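Keep the old tower or buy a mini PC?
General chat > Home computing

pipkin_moss
Posts: 47

Hello all. I've got an old desktop tower that does the family photos, the allotment spreadsheets and not much else, and it's getting painfully slow. My other half wants to bin it and get one of those little Hailu boxes that screws on the back of the monitor. I'd sooner put more memory in and carry on. The local shop quoted me 40 quid for the memory, fitted. Am I being daft?

My list so far:

1. More memory. It's easy to get at once the side's off and the case is lying down, even I can manage that.

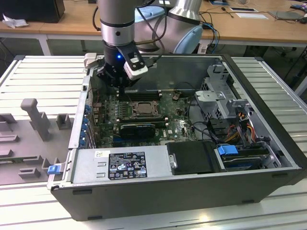
2. Swap the hard drive for an SSD. Never done one, bit nervous about losing the photos.

3. Give up and buy the Hailu.

gravelpath
Posts: 1444

Do 2 before 1. I had a tower that took 15 minutes to settle down of a morning — I'd go and feed the hens while it thought about it — and memory made no difference I could notice. The SSD did. I got a Stavari one off Pasar and it was a doddle, two cables and a screw. Copy the photos to something else first though, please!

teasel
Posts: 15

Sorry gravelpath but I don't agree. If she's got loads of browser tabs open all day then memory is exactly what she wants. Pipkin, have a look at how much is being used when it's crawling. If it's nearly full, there's your answer, and you can leave the drive alone till Christmas.

Also check which slots are free before you pay anyone. I bought a pair of sticks last June without looking and had to send one back.

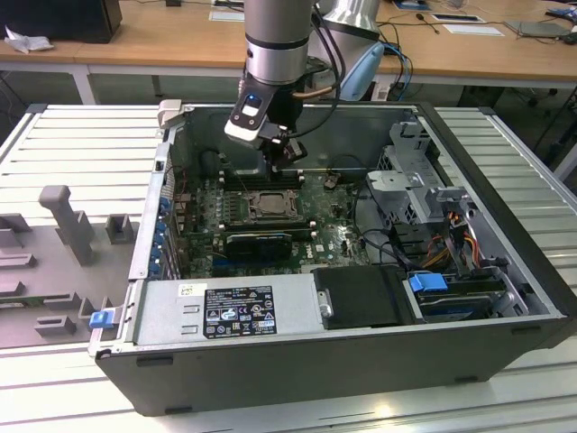 Memory slots are next to the processor socket on this board.

gravelpath
Posts: 1444

Fair enough on checking first, but I'd still not spend a penny on memory for a machine with a spinning disk in it. We'll have to differ.

pipkin_moss
Posts: 47

Ooh, an argument, lovely. I looked this morning with the allotment sheet, email and (ahem) rather a lot of seed catalogue tabs open, and the memory was nearly full. But the disk was sat at 100 per cent as well, so you might both be right? The shop says they can do the SSD at the same time but they only stock Waltimex, which I've never heard of. Has anyone had one? I do like the idea of keeping a big case you can get your hands into.
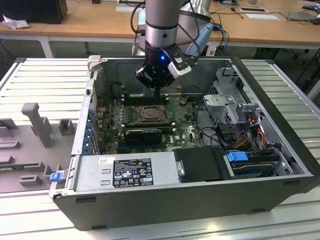

dunlin says the hands-in-the-case thing is all very well, but what about the electric? Theirs was on all day and they swapped it for a Hailu mostly because of the bill, and the quiet was a nice bonus. No view on Waltimex.

teasel
Posts: 15

Mine's off at the wall by teatime so I don't fret about that. I've had a Waltimex in the spare room machine for ages and it's been fine. Bit plain, came in a paper envelope, works.

pipkin_moss
Posts: 47

Right, I'm having both done and the other half can have a sulk. Photos are copying over to the external drive now, and it says four hours left, so I'm off to water the beans.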